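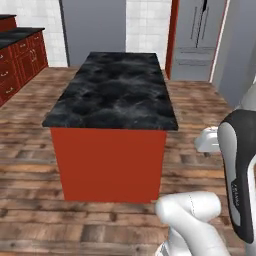 Self-drive or guided at Ulis in May?

dustyboots
Posted November 20, 2021

We have 5 nights at Ulis next May and can't decide whether to hire a car and drive ourselves or book into the lodge at Piveo and go out with their guides. We mainly want cats. My wife has seen lions before but neither of us has seen a leopard. Budget matters, but we'd pay more if it makes a real difference.

marula_tree
Guided, no question. The guides talk to each other on the radio all morning, and if one of them finds a leopard the rest know within minutes. We did 2 trips on our own without a single leopard, then went out from Piveo and had a female with a kill in a sausage tree on the first afternoon.

kettleandtent
I'd say the opposite. The radio is the problem. You get a sighting with a queue of vehicles, your ten minutes, and then you're moved on. On our own we sat with a cheetah and her cubs from breakfast until it got too hot for them to move. No guide with six guests wanting coffee would have stayed that long.

marula_tree
Ours stayed as long as we liked, and there's a limit on vehicles at a sighting on the Piveo side. I've never been moved on there.

kettleandtent
The limit is only on the private land. Once you're on the main park roads it's a free-for-all, and the lodge vehicles go in there too.

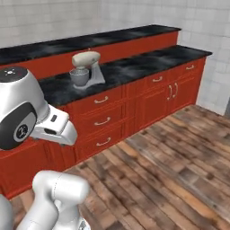 The other thing to ask about is the track. The stretch from the gate to the Sekiguchi waterhole is 113 km and takes most of a day if you stop for anything. It's fine in a normal high-clearance car by May unless the rains run late. I would not do it in a saloon.

dustyboots
Thanks both. Is Sekiguchi worth the drive for cats, or is it more of an elephant place?

pale_chanting
Elephants mostly, and a lot of buffalo late in the dry season. In May there is still water lying around in the bush, so the animals don't need to come in. I've sat at Sekiguchi in May and seen a terrapin and two Egyptian geese. For leopard you want the river road, early, driving slowly and looking along the big branches. Listen for monkeys and squirrels alarm calling too.

fourthgear
The grass is the main trouble in May. It's up to the door handles in places and a leopard can walk past you unseen. If you can shift it to September, do.

dustyboots
Can't move it, school dates.

fourthgear
Fair enough. The birds are good then, and you won't be short of young impala.

marula_tree
Could you split it? Three nights on your own and the last two at the lodge. The single night drive they include is worth having, as you aren't allowed out after dark in your own car.

kettleandtent
I could agree with that. Do the lodge first though. You'll learn the roads and which side of the river they've been seeing things.

pale_chanting
Check the park fees before you book anything. I paid 253 for the two of us plus the car last time, and it wasn't included in the hire price.

dustyboots
Lodge first makes sense. Has anyone used the Vusinness app for logging sightings? The park page mentions it.

fourthgear
Had it on my phone. There's no signal past the gate, so everything on it was from the day before. Take the paper map and read the sightings board at camp.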